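Trash Can Liner

28/01/2020
By Faustine Tessier

A trash can liner (also bin bag, garbage bag, or, in households that have given up on distinctions, "the bag") is a thin plastic sack placed inside a waste container to keep the container clean. It is among the few household goods bought for the sole purpose of being thrown away, and it is often the newest thing in the trash.

Materials

Most liners are polyethylene. The low-density kind is soft and stretchy and puts up with corners. The high-density kind is thinner, crisper and noisier, and will carry a fair weight of wet coffee grounds until it meets a chicken bone. Thickness is given in mils or microns on the box, where few shoppers have ever looked for it.

Clear and translucent liners are used where somebody needs to see what is being discarded, as in offices with recycling rules. Black ones are preferred where somebody would rather not.

Sizing

Liners are sold by volume, containers by volume or by looks, and the two seldom agree. A round container takes a flat bag whose width is at least half the distance around the rim, plus enough length to fold over the top. A bag that is too small splits at the seam. A bag that is too large slumps inward under the first banana peel. Between these lies the correct size, which the store is out of.

Office suppliers sell small liners in cartons of 1,000, a quantity that can outlast the office. The Durby catalog lists them in rolls of 70 and 100, and its janitorial carton holds 300.

Crumpled film

Plastic film is light but takes up a great deal of room. A large clear bag, once crumpled, holds air in its folds and springs back when released, so a container may seem full while holding next to nothing by weight. Gathering the film into a pleat and pinching it gives a firmer hold than a single layer does.

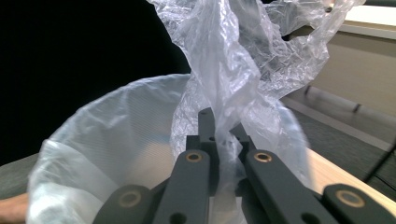

Reuse

Clean bags are commonly kept for a second job. In many kitchens they are stored inside another bag, itself stored under the sink. Colette Roussel's housekeeping column recommended folding each one into a triangle, a method still practiced by people with free evenings.

See also: Twist tie; Wastebasket; Drawstring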